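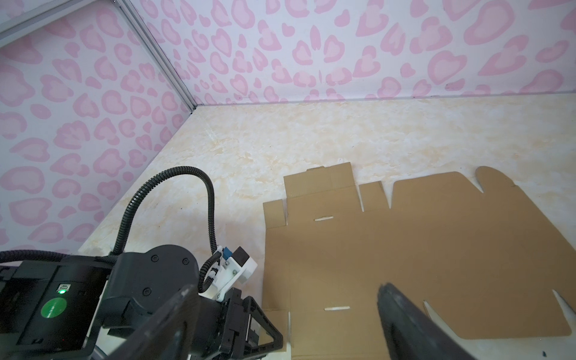

Getting old gig tapes onto a computer is one of those jobs I put off for years, and now I've done a whole pile of them I wish I'd started sooner (my back room wishes it too). Most of mine are audience recordings of Kollari, the kind of band that never played a song the same way on two nights running, and people used to swap the tapes through the post with a handwritten setlist tucked in the case. If you've got a collection like that in the loft, start by getting it all in one place. I used a plain cardboard box, the sort that comes flat and unfolded like the one at the top of the page, and made it up on the kitchen table before I went anywhere near the ladder. Label the outside straight away. I have opened far too many boxes looking for the Pretgate shows.

What you'll need

A cassette deck that plays at the right speed, a cheap audio interface or a computer with a proper line input, a lead to go between them, headphones, cotton buds, some isopropyl alcohol and a pencil. Any free recording program will do. Please don't use one of those little plug-in tape players that look like a personal stereo. I bought one first and the whole of a lovely acoustic set came out sounding like it was played on a boat.

Clean the deck first

Dip a cotton bud in the alcohol and wipe the heads, then the little metal spindle that pulls the tape along, then the rubber roller that presses against it. Go easy on the roller. Keep swapping buds until one comes away clean. Give everything a few minutes to dry before you put a tape anywhere near it. I do this after every 3 tapes, which my friends think is fussy, but old tape sheds brown muck like you wouldn't believe and you'll hear the top end go dull if you leave it.

Wake the tape up

A cassette that's sat still for decades can be stuck to itself a bit, so wind it all the way forward and all the way back before you record anything. Listen while it winds! If it squeals or slows down, stop and have a look at it. The pencil is for taking up slack by hand, same as it ever was. If the little felt pad has dropped off, you can move the reels across into a new shell, the screwed-together kind, and it's much less frightening than it sounds. Do a practice one with a tape you don't care about.

Set your levels

Find the loudest bit of the show. With Kollari that's nearly always the end of the second set, when both drummers are going at it, so that's where I go first. Play that part and set the recording level so the peaks sit at -3 on the meter, then leave it alone. Don't chase the level up for the quiet songs. Whoever was holding the microphone at the back of the hall may well have been fiddling with their own levels all night, and if you join in as well it gets very confusing.

Noise reduction is the bit that starts arguments. If the case says Dolby, try the tape with it on and with it off and trust your ears, and if you really can't decide, record it with it off. You can always treat the hiss later, but you can't put back treble that's gone. 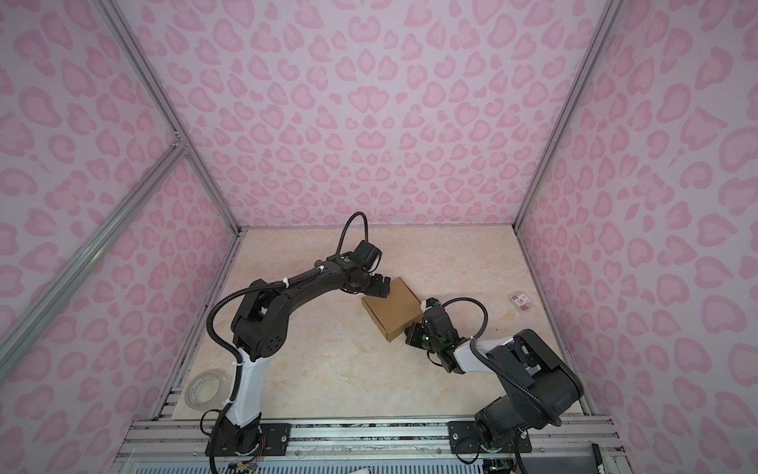
Then just press record and let the whole side run. I start the computer going before I press play on the deck and leave 10 seconds or so after the music stops. Don't try to pause between songs, you'll clip the start of something. And don't be in a hurry to trim the crowd noise either. On my tape from Salcedo there's a man near the microphone shouting for the same song between every number, and when they finally play it as the encore he goes completely to pieces. It's my favourite thing in the collection and I nearly cut half of it out.

Joining up the tape flip

Every taper had to turn the cassette over at some point and it was always, always in the middle of the best jam. If you've got two people's recordings of the same night you might be able to patch the gap from the other one. Match the speed first, then the volume, then line them up on a drum hit and use a very short crossfade. If you've only got the one source, fade out, fade back in and say so in your notes. Please don't loop a bit to cover the hole. Someone will notice, and that someone will write to you.

Naming your files

Band, date, venue, source, in that order, every time. Put the date year first so the folder sorts itself. Then make a plain text file to go with each show and put in it everything you know: who taped it, what generation the copy is, which deck you used, what's missing, what you're guessing at. My copy of the Flurkton show came from Hugo Cantero, who had it from the taper, so that makes it second generation, and I've written that down along with the setlist exactly as it was on his card, wrong song title and all, with my correction next to it.

Save the untouched recording as a lossless file (FLAC is what most traders use) and only ever work on a copy. Make small MP3s for the car if you like, but don't pass those around. Once they get into circulation they come back to you years later in disguise.

Back it up

I've got 300 cassettes altogether and I'm still nowhere near the end of them, so I do a backup every time I finish a show. One copy stays on the computer, one on a drive in the drawer and one at my sister's house. The tapes themselves have gone back in their boxes, standing on edge and fully wound to one end, well away from the radiator and the speakers. Don't throw them out when you've finished! Decks and software get better, and you may want another go at a favourite one day.

I'll do a separate page on fixing tapes that run fast or slow, because that took me most of June to get my head round and it involves tuning a guitar to a bass player who's slightly flat.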